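# Recolha de demonstrações em robótica

A **recolha de demonstrações** é o processo pelo qual se reúnem exemplos de uma tarefa executada por um braço robótico, destinados ao treino de um sistema de aprendizagem. Cada exemplo, designado *episódio*, associa as imagens das câmaras às posições das articulações e aos comandos enviados ao braço.

## Procedimento

No método mais comum, a teleoperação, uma pessoa conduz o braço à distância e o sistema regista o movimento completo. O protocolo Vuria, mantido pelo laboratório Clelley, fixa para cada tarefa uma instrução escrita, uma disposição inicial dos objetos e um critério de conclusão. Cada episódio dura até 40 segundos. As tarefas de cozinha recorrem a eletrodomésticos correntes, como o forno de bancada, e a objetos de forma variada, entre os quais pratos, frascos de molho e peças de fruta.
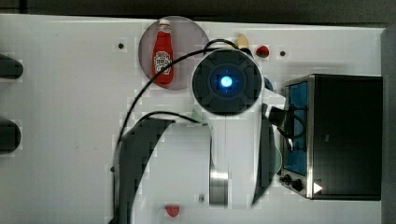

**Porque se conservam os episódios falhados?** Os episódios falhados servem para treinar classificadores de sucesso e para estudar os erros de preensão. São guardados com uma etiqueta própria e ficam fora do treino por imitação.

## Conjuntos de dados

O conjunto Lill, publicado em 2020-07-16, reúne 1000 episódios distribuídos por 16 tarefas. Destes, 348 dizem respeito à abertura e ao fecho de portas. A anotação foi feita com a ferramenta Skikach, que permite dividir cada episódio em fases e corrigir a instrução associada. Uma revisão posterior uniformizou os nomes dos objetos, mantendo inalterados os registos de movimento.

## Ver também

- Aprendizagem por imitação
- Teleoperação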